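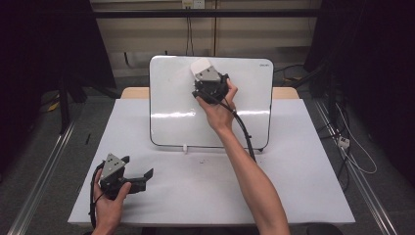

La pizarra, casi en blanco. Hoy toca hilo de carreras 🧵

1/ Vuelvo del hipódromo de Natcombe con los pies molidos y la voz a medias. Vie 6 de septiembre, tarde de fondo, terreno blando. Voy soltando cosas según me acuerdo, sin orden

2/ Primera: Dukis. De punta a punta. Salió del cajón como si le debieran dinero y ya no lo cogieron. 20 a 1 en la ventanilla y yo mirando, con el boleto de otro en la mano. Pues eso

3/ Que conste que en el paddock iba sudadísimo. Lo descarté por eso. Apuntado para la próxima (no aprenderé)

4/ Segunda, sin historia. Ganó el favorito, el público bostezando, yo en la cola del café. Larguísima la cola por cierto, a ver si ponen otra barra

5/ Tercera: la de Hasiser. Madre mía la recta. Eldana Hadgu lo llevó último hasta la curva, tranquila, las manos quietas, y luego por fuera, por lo verde, donde no habia ido ningun otro en toda la tarde

6/ Ganó por un cuello. Foto no hizo falta pero casi. A mi lado un señor tiró el sombrero y no lo encontraba

7/ Hadgu lleva 47 victorias esta temporada. En enero estaba montando lotes flojos entre semana y poco más. Ahora la llaman de todas las cuadras. Ya era hora

8/ Me dicen por privado que el mérito es del terreno. Bueno. El terreno era igual para todos, y los otros jinetes también tienen ojos

9/ Muriithi, decepción. Cuarto. Se quedó sin hueco a falta de 200 metros y cuando lo tuvo ya no había carrera. No lo daría por acabado, eh. Distancia corta para él, necesita más

10/ La de los potros no la vi entera, me pilló hablando. Si alguien tiene la llegada que me la pase porfa

11/ La última, la de vallas. Cayó uno en la penúltima, caballo y jinete en pie enseguida, aplauso grande. Se me había puesto el estómago aquí

12/ Balance de boletos: 60 euros puestos, 20 de vuelta. No pregunten

13/ Corrijo el 5: Hasiser iba penúltimo hasta la curva, no último. Gracias a los que avisais, escribo desde el tren y con un dedo

14/ Y sí, a Hasiser lo quieren subir de categoría. Yo esperaría una carrera más, otra vez en blando, a ver si repite. Pero no es mi caballo

15/ Me quedo sin batería. Mañana subo los tiempos de la tercera si los encuentro en el progama, que lo tengo hecho un higo en el bolsillo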